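Soteo Teach Kit — two-arm set

Show it the job once or twice by hand, it follows. Comes as a pair of arms with grippers, lead handles, wrist cameras, cables and the Fang recording software. Runs off a normal wall outlet.

Two ways to teach
Hand guiding — hold the arm by the collar, squeeze, move it where you want. Good for slow stuff.
Remote — sit at the lead handles, the arms copy you. Better for picking and for anything where both arms share the work. Press the pedal to start a take, press again to stop. Bad take? Double press, it's gone.

What you get
2 arms, table clamps included
Wrist camera on each arm, plus mount
Lead handles and foot pedal
Fang license, one seat
Storage for up to 500 takes before you need to offload

Not in the box: table, laptop, kitchen stuff.

Order no. 2146. Spare finger set is no. 204, order seperately.

Setup notes
Clamp the arms first, then cables. Leave slack at the wrist or it will tug when the arm turns over. Run the camera check before evrey session, takes a minute. Keep the bench light the same from take to take if you can.

Shipping
Next batch leaves the Olodberg warehouse in May. Orders in by Wednesday noon go in that one. Lead handles ship in their own carton.

Questions on wiring — Imre Szénási. Quotes and school pricing — Jolien Coppens. 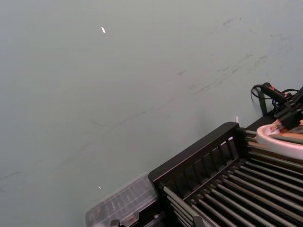 Wrist camera view — dish rack, with the other arm's gripper over the white dish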